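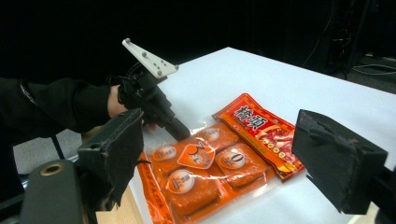 Company / Who we are

Clilau is a small company in Gututholm. We teach robots to handle packed food, and we do it by collecting examples with hand-held grippers. Shops and packing houses use our work when they want a machine that can pick up a soft or slippery package without damage.

We want to tell openly about our biggest mistake. In May we delivered a set of 1000 picks to our customer Alaoui. Their robot learned from it and began to close too hard on sealed packs. It opened the plastic on many of them, and one time it did not stop when the safety door was opened. No person was hurt, but the line stood still for two days.

We checked all the recordings. In 470 of them the finger opening was saved with a wrong value, because one gripper had a loose screw in the trigger and we did not calibrate it again. The door fault was separate: a switch was connected to the wrong input. This was also our work.

Now each gripper is calibrated every morning and after every fall. The door switch is tested before the arm gets power. We repeated the full set, and 998 picks passed the check. The two others we deleted.

Our system for these checks is called Flunda, and customers can read its fault log at any time, also the pages which are not nice for us.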